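White line and flakes on wood surface, plus grubby toy blocks. What do I clean with?

Home & Cleaning > Wood surfaces
Posted November 2019

Jade Parsons

Ok so two problems, one bag. Sorting out a tote of old plastic toys, the chunky block kind with wheels and pegs and such, plus a bunch of little bottles. Trying to get it all cleaned and packed up before it goes to the toy swap at Takbridge. Have about 40 minutes a day for this so please no weekend-long projects.

Problem one is the wood. There's a white line across it now, thin and bright, and a fainter broken one next to it. And white flakes all over, tiny ones mostly and a few bigger. I can't tell if the line is a scratch or just something white that got dragged along. Wood is pine I think?? Light anyway, got one coat of Luketti oil in October and nothing since. I do not want to sand. Please don't make me sand.

Problem two is the toys. Grey scuffs, little black marks along the seams, and one yellow see-through-ish block has dark streaks I really don't like the look of. The pink one has a penguin printed on it and I'd like to keep the penguin.
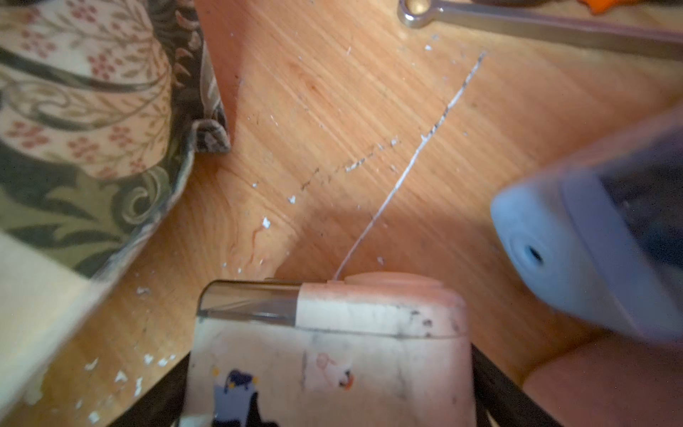
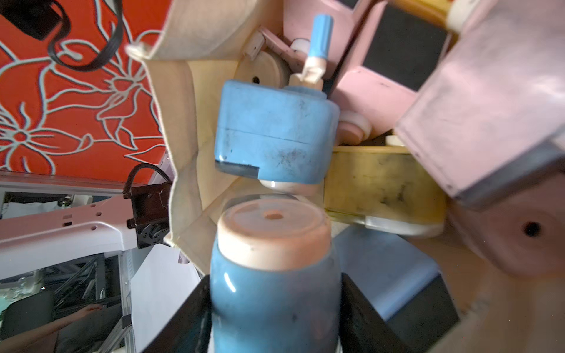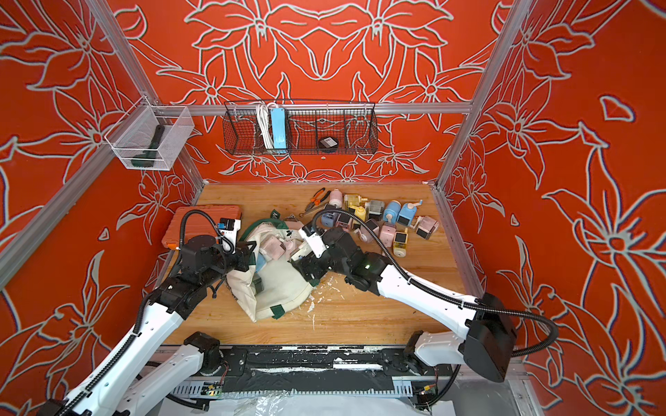 Things I have: dish soap, baking soda, white vinegar, a 500 ml bottle of Skallach multi-surface (never opened), melamine sponges, old toothbrush. There's a Hendriks near me if I need to buy something but would rather not.

Also the bag is canvas with green trim, can that just go in the wash or will the green run? And do I do the toys first or the wood first. Feel like I'm going to do it in the wrong order whatever I pick.

Thanks!! In a hurry obviously

Surachet Duangkaew

Wood first but only the dry part. Then toys somewhere else, like the sink. Then wood again if it still needs it.

Get the flakes up before you wipe anything. Soft brush or vacuum with the brush head. Don't use a cloth yet, if any of that stuff is gritty you'll just drag it around and make more lines. Pick up the big flakes by hand.

Then the line. Run a fingernail ACROSS it, not along. If your nail catches in a groove it's a scratch. If it rides up over a ridge or bits come off, it's residue. Can be both, a hard edge can leave a dent and some white in it.

Residue: edge of an old plastic card, held nearly flat, push with the grain. Then barely damp cloth, one drop of dish soap, wipe, dry right away. Leave the vinegar in the cupboard, oil finish won't thank you. Same for the melamine, it's basically very fine sandpaper and you'll end up with a dull patch that shows more than the line did.

Scratch: you said no sanding so — little dab of the same Luketti oil on a cotton bud, leave 10 min, wipe off the extra. A lot of shallow white scratches go dark enough that you stop seeing them. Lay the oily rag out flat outside to dry afterward, don't ball it up in the trash, those can catch fire by themselves. A deep one will need a wax stick, any hardware store.

Try whatever you do on a corner first. I've only used Luketti on a bench so can't swear its the same tin as yours.

Toys: warm water, dish soap, toothbrush on the seams. Baking soda paste for the scuffs, but keep it off the penguin. Pictures on old plastic rub off faster than you'd think. Just soapy cloth there and stop if you see color on the cloth.

Anything with a hole or an axle, don't soak it. Water gets inside and sits. Wipe it, then stand it hole down on a towel overnight.

blockmom44

just use the melamine on everything lol. did a whole box of these in one evening and they came out great, pics on the blocks did fade a bit tho. wouldnt worry about the wood, it's wood

Surachet Duangkaew

Please don't do the melamine on the oiled wood. Plain solid color plastic, ok, gently.

Forgot the bag. Wet a white cloth, press it on the green trim for a minute. Any green on the cloth = hand wash cold and hang it so the trim isn't lying against the canvas. No green = cold machine wash, no dryer, canvas shrinks. Shake it out outside first in case there's flakes in the bottom.

And check the caps on the bottles before they go back in with anything clean.

Jade Parsons

Update. Brushed it all up, did the fingernail thing. Top half of the line came off with an old library card!! Bottom half my nail catches so I guess that part's a scratch. Oil tomorrow, tin is somewhere in the garage.

Penguin got the soapy cloth only. Streaks on the yellow block are better but still there, might try the paste again. Green test on the trim — nothing came off, so it's going in cold tonight.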